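Put the veg on a slope

Print | E-mail this article

Quick one, because I've got to be out by half past four and I said I'd have it done by lunch. It's been bothering me since February.

Vegetables should be sold loose, on a slope, in wooden bins, at a height you can reach. That's the argument. Everything below is me going on about it.

I grew up behind a shop in Dakthorpe called Laskowska. Veg at the front, tins at the back, paraffin round the side until they stopped that. Leokadia Kwiatkowski ran it for as long as I knew it. She had the whole front wall done in tilted trays, shallow ones, no deeper than a roasting tin, and it was my Saturday job to fill them. I was slow. She told me so. You fill from the back and you don't pile, because a pile hides the bad ones and the customer knows fine well that it does.

It was freezing in there. No heater on the veg side, ever. You wore a big dark jumper, ribbed, sleeves pulled down over the backs of your hands, cuffs rolled over twice when you were on potatoes. Dark so the soil didn't show. I still can't see a black knit sleeve bunched up at the wrist without smelling wet leeks. People who write about shops like this one write about the bell on the door. What I remember is wool and being cold. 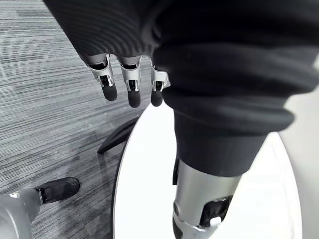
What went wrong

Bags, mostly. And crates.

The Trosier on the ring road refitted its veg section and I went to have a look, partly to be annoyed. Flat black crates stacked three deep, straight off the lorry, and above them a chiller with doors. Carrots in a bag. Peppers in a bag, always one of each colour whether you wanted the green or not. Spring onions with a sleeve on and the tops chopped off so they fit the hook. On a hook! A spring onion.

I know why. A crate goes from lorry to floor and no one has to touch anything. There was a time I'd have loved that. 200 carrots out of a sack and into a tray one layer at a time is a boring way to spend a morning when you're fifteen.

But look at what you lose. You can't see the bottom. You can't see the end of the carrot where it's gone soft. You have to bend right over, and Ewurabena Kpodo, who lives below me and has had both hips done, simply doesn't buy anything from the lowest crates any more. She buys what's at waist height. So what she has for her tea is decided by a stacking plan. I think that's a scandal, a small one, but still.

The case for the slope

A tilted bin does a few things at once and I don't think whoever took them out had ever stood in front of one.

It shows you the thing. Cabbages cut in half and laid out so you get the yellow leafy part and the white base - you know what you're buying. Napa cabbage especially. Whole and wrapped it's a sort of pale club, and anyone who hasn't cooked it walks past. Halved, you can see it's all leaf, and you think, oh, I could do something with that.

It also keeps things in their own place without fuss. One compartment, one veg. Cucumbers lying all the same way. Nobody has to read a label to know where one thing stops and the next begins, the colour does that. Leokadia never put two greens together if she could help it and when she had to, she'd go for a pale one and a dark one so your eye had something to catch on.

And wood. I will be told this is nostaliga. Fine. But pale wood makes green look green, and black plastic makes everything look like it's waiting to be taken away. Try it at home. Put a carrot on a bread board and then put it on a bin liner.

The best laid out one I've seen lately isn't even selling anything you'd eat, as far as I can tell. The stuff looks artificial. Doesn't matter. Spring onions with their long green tops left on, carrots with the stems still at the top, a run of red and yellow peppers further along, green beans up at the far end. Light wood, a thin dark metal trim on the edges of the bins. Someone thought about the order. If it can be done that well with veg that looks pretend, a supermarket with 1,000 shops and fresh deliveries every morning can do it with the real thing.

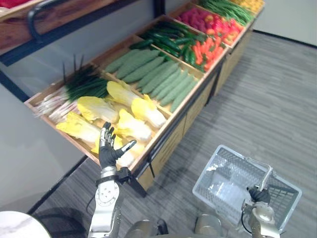

Now the objections, because I've had them all from my brother-in-law already.

Waste. He says loose means handled and handled means bruised. Some truth in it. People do squeeze. But people squeeze through bags as well, harder, because they can't feel anything. And a bag with one bad tomato in it goes in the skip whole. I'd sooner throw away the tomato.

Time. Yes, it takes longer to fill. It's a job. Somebody used to get paid for it, me for one, and badly.

Hygiene. Wash your vegetables. I dont know what else to say about that.

Price is the one I can't brush off. Jikmont, the little place that opened where the shoe shop was, does it all properly, sloped bins, everything loose, and the onions are daft money. I paid 2 pounds for a bunch of beetroot there and felt like a fool all the way up the hill. That's my real worry, that the decent way of laying out a cabbage becomes a thing for people with money for it and everyone else gets the crate. It was never posh at Laskowska. The trays were knocked together out of whatever was going, half of them had splinters, and you could buy one carrot. People did. One carrot, one onion, a bit of celery broken off the head, soup. Try buying a single stick of celery at Trosier and see what the till makes of it.

So I don't want it as a treat. I want it ordinary. Shallow bins, tilted towards you, tops left on, nothing lower than my neighbour can reach, and somebody in a thick jumper who'll come out and turn the bad ones over before I get to them. Run the fridges less and pay for the somebody with that. I haven't done the sums. 100 people will write in and tell me so.

One more thing on berries, then I've got to go. They go at the far end, away from the door, up high, or children have them. Leokadia put them by the till once for a week in summer and we sold none and had none left.

Print | E-mail this article | Back to top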